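Urnum opens its Sillholm demonstration room to visitors
6/15/19 - By Francine Doucette 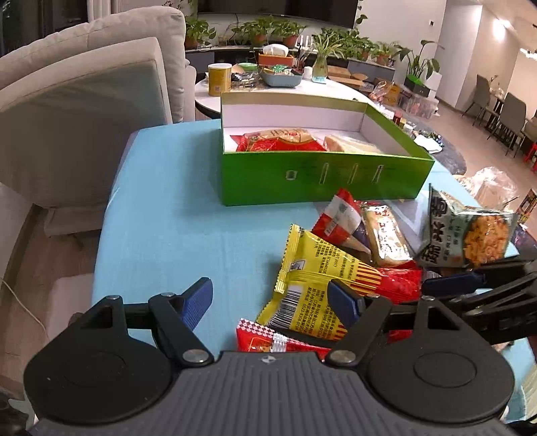 A two-fingered gripper over a pile of packaged snacks at the Urnum open day in Sillholm.

SILLHOLM - Visitors to Urnum's open day got a close look at how the company teaches machines to pick up everyday items, starting with snacks.

The demonstration room is furnished like a home, with a sofa, a dining table and house plants. Staff spent the day showing how wrapped goods are gripped, lifted and placed in an open green box on a table with a light blue cloth. The gripper has blue ridged pads on its fingers, and visitors 8 and older were allowed to try a hand-held one for themselves.

Thin, shiny bags gave people the most trouble. A company guide told one group to close the fingers slowly and take hold of a sealed edge if they could find one. Boxed items were used for a second round in the afternoon.

Urnum said it has recorded 3,587 pick-and-place runs in the room since November and wants to reach 4,000 before it changes the setup. The next one will use kitchen goods - mostly cans, jars and bags of rice.

The open day drew 73 people, according to the sign-in sheet at the front desk. Many came from the Gill Street neighborhood nearby, and a group of students from the Cumimier technical school stayed through both rounds. Several of them asked about summer jobs. The company said it takes on a few students each year to run sessions and check recordings, and that applications can be left at the front desk.

A second open day is planned for November. Admission will be free, but groups are asked to call ahead. Parking is behind the building, and the side entrance has a ramp.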